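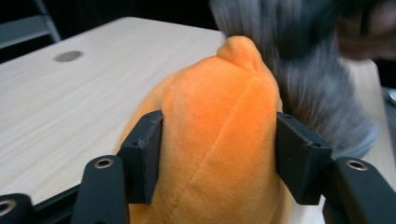 Step 3. Picking up the soft toys

By now you've done boxes and tins with the hand gripper, so let's move on to plush, which all of us at Gruswood found a bit trickier (and a lot more fun!). Bring the two pads in low on the body and close them slowly, until the fabric just starts to crease where they touch. Then stop squeezing, lift, and set the toy down gently in its tray.

Your grips are what the new packing arm learns from, so please don't rush. Mariann Fekete spent 11 years packing toys by hand and now she coaches the rest of us — her wrists are happier, she tells me, though she does miss chatting across the line. If you'd like to keep some hand packing in your week, have a word with Lilla Barta before the April schedule goes up.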